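**Robot arms are coming to our cleaning and packing room, what will change for the staff?**

Ifeanyi Iyamu

I work in the returns room at Drovside. We are 12 people and we open returned goods, wipe them, and sort them again. In July the company will put two arm stations in our room, for spills and wiping tables. My manager says no job will be lost, but he did not explain what we will do instead. Has somebody passed through this already? I would like to know what to ask before it starts.

**Ibrahim Dauda**

We had the same change at Stullon. For the first weeks I had more work than before, not less. Somebody must prepare the table, stand near, and finish what the arms leave behind. Liquid was the hardest part for us, and small things lying close to it.
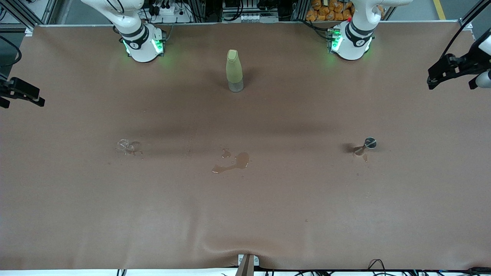
So please ask who will do this extra work and if it is counted in your targets. In our place it was not counted at first, and people became angry — with good reason, I think. After we complained, they gave each person 30 minutes in the shift for it. Ask also for training on the stop button for everyone, including the night shift.

My back is better now, I must say. But I talk less with my colleagues, because we stand further apart.

**liepina_k**

depends on the company. get it in writing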